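Ticket: listing photos missing after agent transfer
Status: solved

Hi Dede, thank you so much for your patience on this one! I know you had buyers waiting on the Hayes listing, so I wanted to write out everything I found.

When your 90 listings moved from the Hamon office to Niltmont in August, Trernis brought the text over fine but left most of the photos tied to your old agent number. There were 700 photos in your library and the import stops at 500, so the later ones never got linked. I split the job in two, ran it again, and the full 700 are showing on my side now.

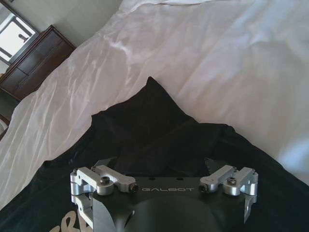

Photo order is the one thing I couldn't fix for you – the system sorts by upload time, and I didn't want to guess at your cover shots. You can drag them around under Media, and please do look over the bedroom sets, where anything like a black garment left on a rumpled white bed sheet is better kept well away from the cover spot. Changes show up on the public page after the next refresh, at 6 p.m.

If a listing still looks bare after that, just reply to this ticket and it will come straight back to me.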